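Re: [labrooms] bench tops and wall paint for a shared teaching lab

Emerson Peixoto wrote:

> Hi all,
> We finally got the OK to redo our downstairs teaching lab over the summer. Benches are the old varnished wood, about 20 years old, ring marks everywhere. Walls are a yellowish white that shows every backpack. Two questions for people who have been through this:
> 1) dark or light bench tops? Our chemistry side wants white so they can see spills. Physics wants black. The room is shared so somebody loses.
> 2) does the "scrubbable" wall paint hold up, or do we just budget to repaint?
> Also open to any horror stories about booking systems. We use a clipboard.
> Emerson

Emerson, quick one from Vukudberg before my 2:00 section, sorry for the fragments.

Bench tops. We went black, would do it again. Chem complained for a term and then bought a pile of white plastic trays, which they put under everything messy. Trays go in the dishwasher. Benches don't. Also you can write on black with the chalk markers and wipe it off – students label their stations that way, saves a lot of tape. Downsides: dust, and limescale. If your water is hard you will see every drip that dries near the sinks. Vinegar and a microfiber cloth on the last day of the week. Whoever does it hates it.

Get a sample piece and leave it in the room for a month before you sign anything. I mean leave it where people will set hot stuff on it. Ours came from Seixas, delivery was late but the tops are flat and the edges haven't chipped. Ask them for the rounded front edge, it isn't in the catalog for some reason but they'll do it. Hips will thank you.

Do NOT let the installer cut the grommet holes on site unless you're standing there. We have two holes directly over a drawer runner. Useless drawer, has been full of rubber stoppers ever since.

Paint. We used Kolloron in one of the pale teals, matte. Looks nice, calm, the students like it. Scrubbable is a generous word tho. Pencil and shoe marks come off if you get to them the same week. After that you get a clean shiny patch in the middle of the matte and it looks worse than the smudge did. I've stopped scrubbing behind the benches. If I was picking again I'd take the satin version up to shoulder height and keep matte above it. The painter quoted us 2000 for the room including patching and moving the whiteboards, no idea what that translates to where you are. Keep the leftover can and write the color code on the lid AND on a card somewhere else, because the lid goes missing. Ask me how I know.

One thing to think about is how the wall color reads behind equipment. White background and clear glassware, students in the back row see nothing. With some color on the wall and a dark top most things stand out fine from a distance.

Lighting, since you didn't ask – if they're opening the ceiling anyway get the front row of lights on its own switch. Cost us almost nothing extra. We use it daily for projector stuff and I can't imagine going back.

Booking. Clipboard is better than you think! We moved to Ornoria in June and it's OK, but it only does 15 minute slots and won't let you block the setup time before a class, so people book right up against each other and then stand in the doorway glaring. Workaround is a fake class called SETUP. Clunky. Half of us still check the clipboard. If you do go with something online make sure one actual person can override it, and that this person answers thier phone.

What's your plan for sinks? We kept ours along the window wall and I regret it, would've put them on the end of each bench. But that's plumbing under the floor and the number gets ugly fast. Would be curious if anybody on the list has done it in an older building.

OK gotta run, will send the bench drawing tonight if I can find it. 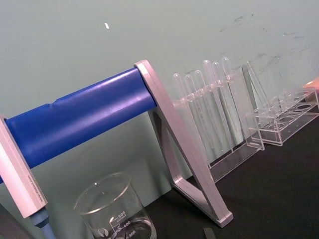
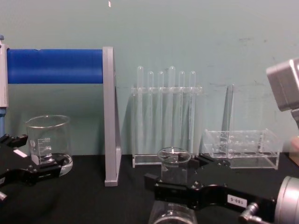 Blue bar on its supports, two views. Second one has the wall paint and the black top.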